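Roboterhand am Legetisch: Einführung im Team in Schritten

Stand: 10. Juni 2023

In unserer Textilpflege bei Westent arbeitet seit dem Frühjahr eine Roboterhand am Legetisch mit. Diese Anleitung ist für Schichtleitungen, die das gleiche System (Steuerung Ultel, Planung mit Cilow) in ihrem Betrieb einführen wollen. Ich schreibe nur, was wir selber gemacht haben.

1. Zuerst mit den Leuten sprechen
Machen Sie das vor der Montage. Bei uns war die erste Frage, ob Stellen wegfallen. Die Antwort muss schriftlich vorliegen. Bei uns blieb die Zahl der Stellen gleich, aber drei Arbeitsplätze haben heute einen anderen Inhalt.

2. Aufgaben neu verteilen
Schreiben Sie auf, welche Griffe sich oft wiederholen. Diese gehen an die Hand. Sortieren, Flecken beurteilen und die Endkontrolle bleiben beim Menschen. Wer früher acht Stunden am Tisch gestanden ist, wechselt jetzt zwischen Tisch und Kontrolle.

3. Einweisung planen
Rechnen Sie mit 77 Minuten pro Person, der praktische Teil ist darin enthalten. Jede Person muss den Halt-Knopf selbst gedrückt haben, auch die Aushilfen.

4. Mit einem einzelnen Tuch beginnen
Legen Sie ein Tuch flach auf den Tisch und fahren Sie die Hand langsam darüber. Der Daumen steht dabei von den Fingern ab. Flauschige Stoffe brauchen bei uns ein eigenes Programm, es heißt in Cilow „Wei“.

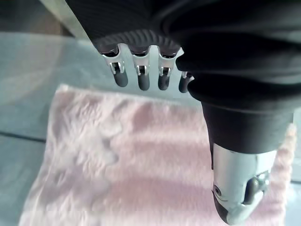 5. Störungen notieren
Führen Sie ein Heft direkt am Platz. In den ersten Wochen hatten wir 116 Einträge, viele davon nur wegen falsch gelegter Tücher. Eintragen darf jeder, und niemand wird wegen einem Eintrag gefragt, warum er so langsam war.

6. Pausen und Tempo festlegen
Das Tempo stellt die Person am Tisch ein, nicht das Büro. Im Juli prüfen wir diese Regel noch einmal gemeinsam mit beiden Schichten.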